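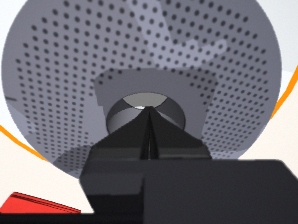
Sarita Kanaujia wrote in to say she'd tried teaching with a game pad for most of March and gave up, and did I really think a different handle would change anything? Yes, Sarita, I do! I gave up on game pads too, and that's pretty much how the Gasus came to be.

Gasus Teaching Handle, by Jelteo
Desktop remote control for two-finger grippers
In stock

The Gasus is a handle on a jointed arm that clamps to your desk. You hold it, you move your hand, and the robot moves its hand the same way. Squeeze the trigger and the fingers close, let go and they open. While you do that it records everything (positions, finger opening, the pauses where you were thinking) so you can play the task back later or feed a whole pile of tries to whatever learning code you like.

I build these at our shop on Brinolley and I use one nearly every day, mostly in the simulator. I like getting a task right there before I bother a real arm with it. Take the ring in its gray block. You've got the two black fingers closed, the tip right at the edge of that pale opening, and now you need a very small, very slow move. On a game pad I'd overshoot, back up, overshoot the other way and say something rude. With the handle I just turn the scale down and lean in a little. Same wrist motion I'd use to put a key in a lock.

What the scale wheel does

It sits under your thumb. All the way up, an inch of your hand is an inch of the robot's. Roll it down and your hand can wander quite a bit while the gripper barely creeps. You can change it in the middle of a recording and the file keeps track, so go ahead, cross the table fast and then slow down for the fussy part. I forgot to log the wheel in the first version and threw out a whole afternoon of perfectly good demos. Fixed now!

There's also a hold button. Press it and the robot stays put while you bring your hand back to somewhere comfortable. People with short desks love this one.

Guiding by hand instead

If your arm has a free-drive mode, you don't need the handle for every step. Push the real arm through the big moves yourself, mark your points with the foot switch, then pick up the handle for the last bit. The software puts both kinds of recording on one timeline. I teach most pick-and-place jobs this way and save remote control for anything with a tight fit.

Specs
Movement: 6 directions plus trigger
Handle weight: 185 grams
Cable: 7 feet
Recording: up to 90 minutes per session file
Clamp: fits most desks and benches
Warranty: 2 years on joints and trigger

In the box
Handle and jointed arm
Desk clamp
Foot switch
USB cable
Simulator download code with the practice tasks

A few things I get asked

Left-handed? Yep, flip the grip over and tick the box in settings. The wheel ends up under your other thumb.

Can you feel it when the fingers touch something? No, there's no force feedback in this model. The handle won't push back at you, so keep your eyes on the view and keep the scale low near contact. I have a feedback version half built on my bench and I'm not promising a date.

How many demos do you need? Depends so much on the task that I won't give you a number. For plain playback one clean one is enough. For training, do more than you feel like doing, and start from different spots each time. My own early sets all began from the same pose and the results were terrible the minute anything moved.

Does it work with the old Escobedo adapter plate? The clamp bolts straight on. You'll want the longer screws, which I'll throw in if you leave a note with your order.

Page updated Monday, April 30, 2018, with the new clamp and the hold button. If you own the older handle, the hold button is a free software update and uses the side key you've already got.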